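Index notes, second proofs

January 14, 2022

The second proofs of the book came back from Prirnach last night as a single PDF, with the publisher's queries in the margin and a cover note asking for everything by the middle of February. My co-author, Ott Paulauskas, has the same file. We have divided the work the way we did for the first proofs: he reads the odd chapters, I read the even ones, and then we swap. It is slow, but we caught a repeated paragraph in chapter 6 that way last time, and neither of us had seen it in the manuscript.

Most of the queries are small. The copy editor wants one spelling of "daybook" throughout, one word, no hyphen. She wants to know if "the retreat" in chapter 2 and "the Skivside retreat" in chapter 4 are the same event. They are. I have changed the first to match the second and added the month. She also asks for a source for a line we quote on silence, and there I have a problem, as my notes give the speaker but no page, and the speaker was Ott, talking in a car. We are cutting the quotation marks and keeping the thought.

The larger job is the index. Our contract puts it on the authors, either to do or to pay for, and we decided to do it. I have now spent nine evenings on it and would like to write down the method while I still remember it.

I started from a term list. I went through the first proofs with a pencil and marked every name, practice, place and idea that a reader might go looking for. Those went into a spreadsheet, one row per mention, with columns for the heading, subheading, page and a note. The sheet stands at 3,345 rows. A printed index for a book of this length should be much shorter, and Prirnach has given us a limit of 300 main headings. So the work since then has been merging.

Merging follows a few rules. If a term has one mention and the mention is in passing, it goes. If two terms mean the same thing to a reader, the commoner one gets the pages and the other gets a "see" line. "Meditation, walking" and "walking meditation" were both in the sheet, with different pages under each, which tells you how consistent I am after ten at night. If a heading has more than six page numbers in a row with no subheading, it has to be split. "Breath" had a string of them and was useless to anyone. It now has subheadings for counting, for illness, for grief and for song. 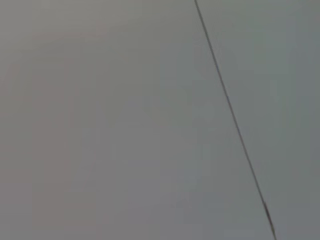 Why not let the software build the index from the text? It finds words, and an index needs subjects. I ran the proofs through Clestia, the program we used for the bibliography, and it gave me every page with the word "still" on it, including "she was still waiting for the bus." It also missed the four pages in chapter 5 that are entirely about forgiveness and never use the word. I kept its list of proper names, which was accurate, and threw out the rest.

Names were the easy part, with one exception. Sipho Makhubela, who let us print part of his journal from the hospice year, is in the text under his full name, under his first name, and in two places only as "our friend." I wrote to ask if he wanted the last two indexed. He answered the same day that he did not, and that the page where he is angry with the chaplain should be indexed under anger and not under chaplains. I have done as he asked. It is a better entry than mine.

There is also the question of where the chapters' short poems go. The Swanepoel style sheet, which Prirnach uses for all its books in this series, wants first lines in the main index, in quotation marks, alphabetized by the first word including articles. This puts a long run of entries under "The." Ott dislikes it. I have no strong view. We asked for a separate list of first lines and were told there is no page for it, the last signature being full.

What remains: I have to check the page numbers against the second proofs, as the cut in chapter 6 moved everything after it back by half a page. That means about half the later entries may be off by one, and there is no way to find out which except to look at them. I am doing this in page order, with the sheet sorted by page, and marking each row when it is confirmed. I am up to the end of chapter 7.

After that come the acknowledgments, which neither of us has written. Ott has promised a draft. If you helped with the book and would prefer to be left out, or spelled differently, write to me before the end of the month.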